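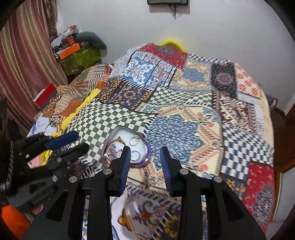

Can we cut the Gornell record straight from the cassette, or do we need the four-track reel?

From the cassette, for side B at least. The reel has only the first three songs on it, and the rest of that session exists on one cassette copy the drummer kept. Side A will come off the reel as planned.

The two sides won't match in tone and the band has been told. They'd like the cassette left alone as far as possible, hiss included. I'm fine with that as long as the level jump between sides isn't silly.

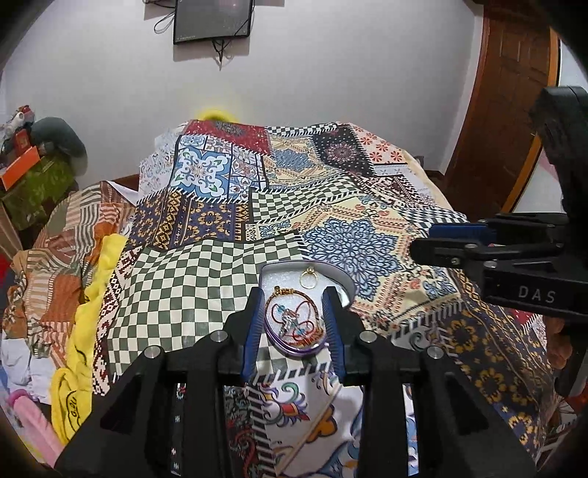 Notebook, transfer room, June
Kirsten Després
Wednesday, started 9:30 a.m.

Picked up where I left off with the cassette deck. Yesterday it was running fast and I'd put that down to the tape. Tried the test cassette first thing and it was the deck. The 400 Hz tone read high on the counter, and it drifted up more as the machine warmed. Let it run for half an hour with the lid off, then set the speed from the trimmer at the back of the motor. Checked again after lunch and it had stayed put. For anyone using this deck after me: don't set the speed cold.

Azimuth next. The cassette was recorded on a home deck with its head well off square, so our factory setting sounds like a blanket over the cymbals. Summed to mono and turned the screw until the hi-hat came up. It's a small turn, clockwise, and I've marked the starting point with a paint pen so we can put it back. PUT IT BACK before anyone does the Situsier tapes, they were made on a proper machine and will sound awful otherwise.

The azimuth moves during the tape. Songs one to four on side B are fine with a single setting. Song five is a different room or a different day, and the top end goes again. I stopped, reset, and took song five and the last one as a separate pass. So there are two files for side B, with an overlap at the end of song four. The join is in the gap where somebody coughs. I've kept the cough.

Noise reduction: the label on the cassette has the Dolby B box ticked. Played it with B on and it pumped, with the guitar dipping every time the singer stopped. Off, it's bright but steady. My guess is that the tape was copied once with it on and once without, and the ticked box belongs to the first copy. Transferred with it off. Brayden Hawthorne wants to try decoding in software later, so there's a flat file for him in the same folder.

There is a dropout in song two, left channel, just after the second chorus. It's in the oxide, I can see the crease when I turn the hub by hand. Played it three times and took the best one. It's still there, a short hole like a breath. We could patch it from the right channel, given that everything but the lead guitar is almost mono. Leaving that decision to Brayden.

The shell was a problem. Pressure pad had come away and was rattling around inside. The shell is the welded kind, so I cracked it along the seam with a blade and moved the tape to one of the screw-together shells from the drawer. The old shell and the card are in a bag with the band's name on it and they go back to the drummer with the tape in its new housing. The card has the running order in pencil and it doesn't agree with what is on the tape. Songs three and four are swapped. I've named the files by what's played, and the label should check with the band before the sleeve goes to print.

Reel side, quickly. No shedding after the second clean pass, no squeal, splices holding except the leader at the head end, which let go as soon as it was wound. New leader on. It's a quarter-inch four-track reel and the tracks are drums, bass with one guitar, other guitar, voice. The voice track has a hum on it that gets much worse when the singer moves in. I notched it once and didn't like what happened to the low voice, so the transfer is flat and the notch is only written down: narrow, at 60, leave the harmonics alone unless someone complains.

There was a question about bass on the inner grooves. Side B is the longer one and ends with the loudest song. I did a test cut on a scrap lacquer with the low end folded to mono and a gentle shelf above 2000 Hz. It tracked on both of the cartridges we have. With the shelf out it spat on the cheap one at every "s". We'll keep the shelf for side B only. Side A doesn't need it.

Level: side B came down a little more than I'd like. The other way is to drop a song, and they won't, so it's quiet — turn it up.

Tratmont are pressing 700 and want the lacquers at Boateng by the end of the month. The courier comes in the afternoon and the box has to be packed upright, with the foam we kept from the last lot. Matrix text is still missing. The band were going to send something for the run-out on each side and haven't. If nothing arrives I'm scratching the catalog number and leaving it there.

Left to do
Put the azimuth back (paint mark).
Decide on the dropout in song two.
Ask about songs three and four.
Run-out text.
More blank shells. There are two left in the drawer and one of those has a stripped screw.

Stopped at 1815, deck off, reel tail out in its box on the lower shelf. The files are on both drives. I listened to the join in side B once more over the small speakers and can't hear it.

Comments

Brayden Hawthorne
Patch the dropout from the right but only the first half of it, then let the left come back by itself. I tried it on your file this morning and the lead guitar hides the rest. Software decode on side B was no better than yours. Use the flat one.

tapehead_mo
What did you use to crack the welded shell? I always end up with bits of plastic in the hubs.

Kirsten Després
A wide craft blade, laid along the seam and tapped with the handle of a screwdriver. Hold it seam down so the bits fall out instead of in. I still found one in the hub and blew it out before moving the tape.

Lorn
I had a copy of this tape with the songs in the order on the card. It could be that there were two versions going around. Mine is long gone, sorry.

Kirsten Després
Thanks, I've passed that on to the label.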